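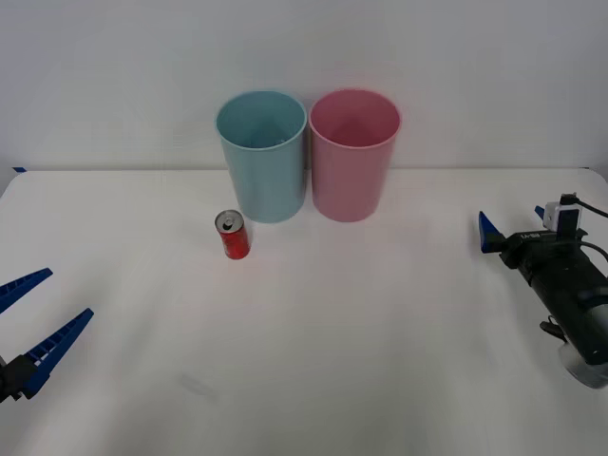
Ticket: Episodes rejected at export, cups-and-can task
Project: Prirkura
Opened by: Mendoza bench, afternoon shift
Status: Waiting on reporter

Hi all, and thanks in advance for bearing with me, I know I tend to go on. We've been recording two-arm demonstrations for the cup task all afternoon, and the Dusent exporter keeps throwing out episodes with "start state mismatch." By my last look it had dropped almost 99 of them, which hurts a bit when you've driven every one by hand!

What I've tried so far: restarted the recorder, re-homed both arms, and cleared the export folder (after copying it, don't worry). I also put the cups and the can back on their start spots very carefully. Same message every time.

Reply from Doston support

Hello Mendoza bench, and please never apologize for detail, it makes our day easier. That message comes from the check on the first few frames of an episode. It compares the arm poses and gripper openings with the reference start you saved for the task. It doesn't look at the objects at all, so you can stop fussing over the cups for now. Could you send a still from the table camera, and tell us which version of the task file you're on?

Reply from reporter

Oh, that's good to know about the cups! Still is below, and the task file is version 3.
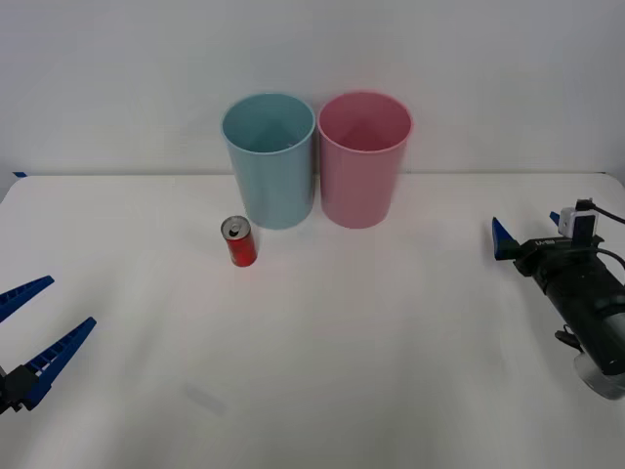
Table camera, left gripper open, can in front of the blue cup.

Reply from Doston support

Lovely, thank you. I suspect the task file more than your bench. Version 3 still carries the old reference start, saved with the left gripper closed, and yours is wide open. Please load version 2 of the start pose file (it's numbered separately, sorry, we know it's confusing), record a couple of short episodes and export only those. If they pass, re-run the check on the dropped ones before you record anything new. The raw data should all still be there, and I'd hate for you to drive them twice.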